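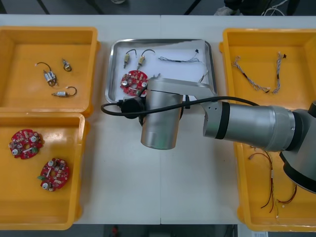 Arm drops the last part of the kit, then reports success

skestomen_682
Posted in Faults and Near Misses, 23 replies

We run a kitting cell at Noltport. Round boards, solenoids and harnesses come out of yellow bins and go into a steel tray. Simple enough that we got cocky. Since January the gripper has been letting go early on the small parts, and the log cheerfully says PLACED. Last month it logged 2332 placements. The trays disagreed with 200 of them.

The boards are mostly fine. It's the little stuff with wires that suffers. The wrist camera gets a good look down into the bin before each pick, so I don't think it's vision.
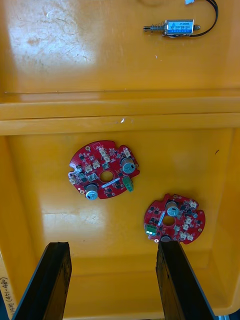 I've swapped the finger pads, slowed the approach and reseated the wrist connector. No change, except now it drops things more slowly.

zaveo_fan
Grip force threshold. Yours is set for boards and you're asking it to feel a solenoid. Raise it and go to lunch.

wickramasinghe469
Please don't raise it and go to lunch. We did that and crushed a coil body, which also got logged as PLACED. I'd look at the cable. If it pulls tight when the wrist turns, you can lose the force signal for a moment and the controller decides it has arrived.
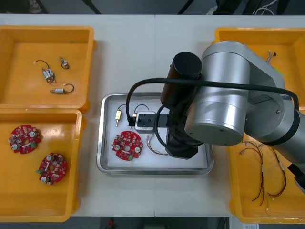
Things to check before you touch the threshold

1. Jog the wrist through its full range by hand control and watch the force reading for gaps.
2. Find out what PLACED means in your software. In ours it meant "fingers opened."
3. Stay out of reach while it's powered. A part let go early can land anywhere, including on you.

zaveo_fan
A cable fault would hit the boards too. He says they're fine.

wickramasinghe469
He says mostly fine — a word that has cost me whole weekends.

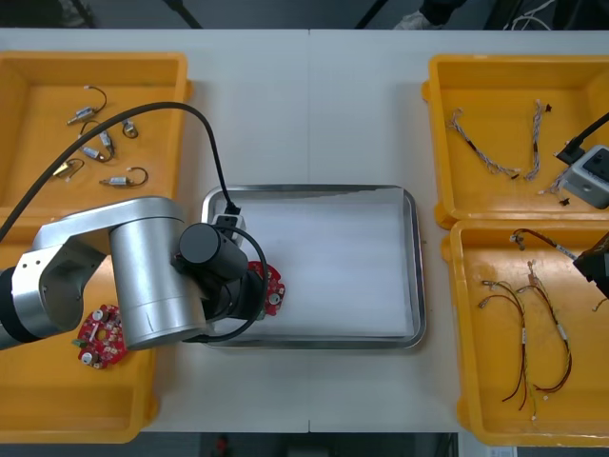 skestomen_682

OK, I jogged it. The force reading goes to zero for a blink near the end of the wrist travel, boards or no boards. So the cable is suspect, and I owe somebody a lunch. New one is on order. Until it shows up the cell runs at half speed and I check every tray by eye.

zaveo_fan
I still think your threshold is wrong.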